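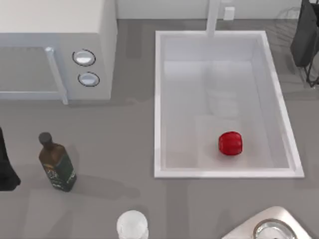

We booked a Kureck apartment in Clestach for a short break in November, mainly to be near the harbor restaurants. It cost 242 for the stay plus a 50 deposit. We ate out most evenings, so the white microwave with two round knobs was all the cooking gear we cared about. 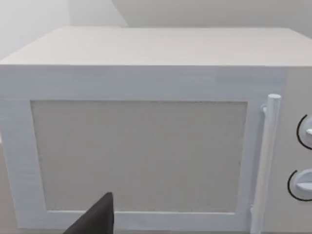 Baloyi, the fish place, is 400 yards away and does takeout - get the chowder. Portions are big and we brought some back each time. The microwave has a plain, flat top, and I'd have liked a shelf over it for plates.

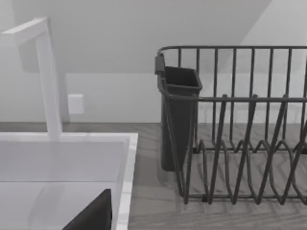 Breakfast at Pamonska is good but doesn't start until late, so we made our own coffee. The square white faucet goes nicely with the white sink. Catrin Hopkin at the office answered my one email the same day. The bedroom was quiet, parking was tight, and I'd book it again at that price.

Hefin Ifans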